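Packaging Waste in a Shared Office: What Gets Sorted and What Doesn't

Term project report, Environmental Studies

Introduction

Our project looked at how packaging is thrown out in a shared office building. Most recycling programs are aimed at homes, and most of the reports we found in the library were about kerbside bins. Offices get less attention, even though a lot of parcels and takeaway lunches pass through them. We wanted to know how much of the packaging that could be recycled ended up in the general rubbish, and why.

The site was the Hurketti building, which has two floors of shared work space and a kitchen on each. Genum collects the rubbish and the recycling. The building had tried a sorting program before, called Wunemer, but the posters had faded and the bins were no longer the same colours as the ones on the posters.

Method

We collected data over 12 working days in October. At the end of each day we took the bags from both kitchens and sorted them by hand on a tarp in the loading bay. We wore gloves and used tongs for anything sharp. Each item of packaging was put into one of four groups: cardboard and moulded fibre, rigid plastic, soft plastic, and metal or glass. Food scraps were left out, along with paper towels.

We also gave a short questionnaire to people who worked in the building. It asked where they would put certain items and how sure they were. We got 26 completed forms back.

Results

In total we sorted 872 items of packaging. Cardboard and moulded fibre made up the largest group, and most of it was in the correct bin. Flattened boxes were almost always right. Coffee cups were nearly always wrong, as people put them in with paper even though the lining means Genum will not take them.

Rigid plastic was mixed. Drink bottles were sorted well but small clear lids and trays were not. Soft plastic went everywhere, including inside cardboard boxes that were otherwise clean.

The questionnaire matched what we saw in the bags. People were confident about bottles and boxes. They were unsure about egg cartons and cup trays, and several wrote that they kept these to hold small parts at their desks. This means some fibre packaging does not reach the bins at all, at least not straight away, and our totals will be a bit low for that group.

The work space, with a grey egg-carton-style tray on the round table in the first photo:
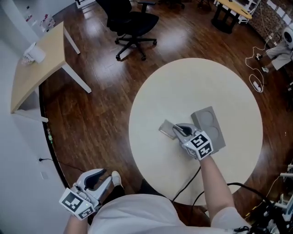
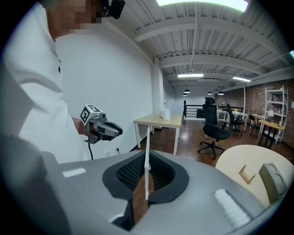
Limitations

The sorting was done in one month only, so we can't say anything about the holidays or the summer. We did not weigh the items, and a large box counted the same as a lid. Two bags split on the way to the loading bay and we may have lost a few small pieces.

Recommendations

New posters should be made that match the colours of the bins now in use. Coffee cups need their own sign in each kitchen. We also suggest a shelf for clean cartons and trays that people can reuse. Yazzie, the café on the ground floor, could be asked to offer a discount for people who bring their own cup.

Related reports

Compost Bins on Campus: A First Look
Water Use in the Residence Laundry
How Far Does Our Lunch Travel?
Bike Parking and the Winter Commute
Reading the Labels: Plastics Numbered One to Seven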